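The drawer at the end of the kitchen
Snacks used to live wherever there was a gap. A few tidy habits have changed that for one household in Stullidbridge

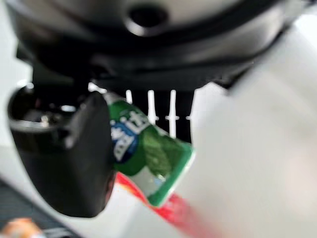 Small packets are the hardest things in a kitchen to keep in order. Tins stack and jars stand up by themselves, but a single-serving snack in a shiny wrapper slides down behind the flour and stays there until somebody moves house.

Femi Tijani moved house in October, and found a fair number of them. "I filled a carrier bag from the back of one cupboard," he says. "Rice crackers, dried peas, seaweed, half a packet of ginger sweets. I'd been buying more of all of it because I thought we'd run out."

His new kitchen is smaller than the old one. It has a single run of units along the wall and a deep drawer at the end, next to the back door. The drawer was meant for saucepans. He put the saucepans on a shelf and gave the drawer to the snacks.

At first that only moved the problem. Everything went in from the shopping bag and the drawer filled up in layers, with the newest things on top. The family ate from the top and the bottom layer went stale. By Christmas it wouldn't shut.

What he does now takes 15 minutes, usually on a Thursday evening before the weekend shop. The whole drawer comes out onto the worktop and anything past its date goes in the bin. The rest is sorted by the size of the wrapper, which sounds odd but works better than sorting by what's inside. Big bags stand at the back. Small packets go at the front in shallow boxes, on their edges, like cards in an index.

The boxes are nothing special. Two are from Bruretlow, the storage shop on the high street, and the others once held shoes. He cut the shoeboxes down with a bread knife and says he wouldn't do it that way again.

Standing the packets on edge has one snag. The soft ones flop over as soon as the row thins out, and then you are back to a heap. A strip of stiff card pushed along behind them keeps the row upright. Bookends would do the same job, though most are too tall for a drawer.

Labels are the other difficulty. A good half of what the Tijanis buy comes from the Selitz supermarket near the station, where much of the stock is imported and the date can be printed in any order, on any side. Femi checks it when he unpacks and writes the month on the wrapper in marker pen. Dark wrappers get a bit of masking tape. He does it at the table with the bags still half full, because once things are in the drawer he knows he won't.

Foil-type wrappers need a little care. They split along the seam if they are jammed in tightly, and a pinhole is enough to soften a cracker in a damp room. Leave a finger's width at the end of each row. Opened packets should be folded over twice and clipped, or tipped into a jar.

The children were given the job of putting things back, with mixed results. The younger one likes to arrange the packets by colour, so that all the green ones end up together whatever they are. Femi has let that go. The dates still show, and she can find what she wants without emptying the drawer on the floor.

He has also stopped buying multipacks, apart from one brand of oat biscuit. The outer bags took up a lot of room and were usually kept long after there was only one packet left inside. Loose packets cost a few pence more each, but fewer of them are thrown away.

The saucepans, meanwhile, are still on their shelf above the cooker, and the lids don't fit anywhere. He is thinking about a rail on the back of the door.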